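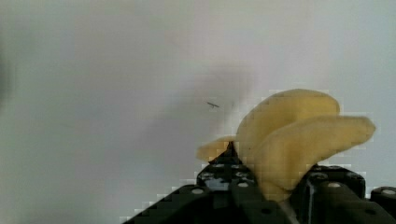 27th July, Bredcombe, back bench

Play food and tableware, continued. Musyoka wants the Plamora box signed off as the standard breakfast set so he can order another for Derkgate. I'm not there yet. The lid says 52 pieces and "true to life." I'll give them the lid.

Yellow first. Color passes from across the room. Close up it's too even and too pale for me, and the creases do most of the work of telling you what it is. Musyoka says everyone who walks by says banana right away. Everyone who walks by has been told we're doing fruit. I'd like to try it on a person who hasn't.

Then the bunch. My complaint in January was that bunches look fine sitting still and wrong as soon as they move, and I still think so. You lose the separate fruits and get one yellow smear with a long end. Maybe a real bunch does the same thing. We haven't tried a real one, and until we do I don't accept "looks natural" as a result. It's an opinion. Mine is too. 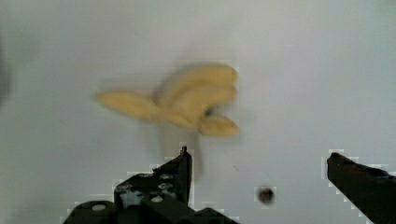
Bunch on the move. Outline mostly gone, still reads as bananas to me.

There's a dark spot low on the right side of the bunch. Stem end or bruise, can't tell from this. If it's a bruise that somebody painted on, good for them. Check before Musyoka writes it down as a feature.

Table layout. Ifor Gittins sent his usual plan from the Toledo job, 2 pages of it, and it leans hard on everything looking "lived in." I don't buy it. Whoever lived in this kitchen lays the ketchup down on the plate and keeps a strawberry on either side of the bowl. Nice colors, though. The pale green mug and the oval tray sit well together, and the red of the bottle is easy to find against the lavender-gray plate. The tray has a glassy look that I expect to be a nuisance under the overheads. Not tested. 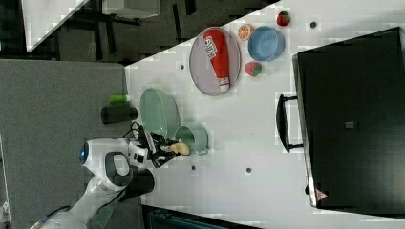 Table from above: mug and oval tray, ketchup on its plate, blue bowl, orange slice, strawberries.

Objections, for whoever reads this next:

The big black box takes up too much of the table for what it adds. Move it back or lose it.

The black bottle is on its side near the tray. If that's on purpose, put it in the plan.

The orange slice shows its segments and is the best thing in the set. I'd pay for more of those and skip the strawberries.

Musyoka thinks 40 minutes is enough for a proper reset and recheck. It was not enough last time. I'm holding the second order until we've had 6 clean resets in a row from the same written plan, and I've asked Ifor for a shorter plan.

Still to do: real bananas, from the store, my turn to buy.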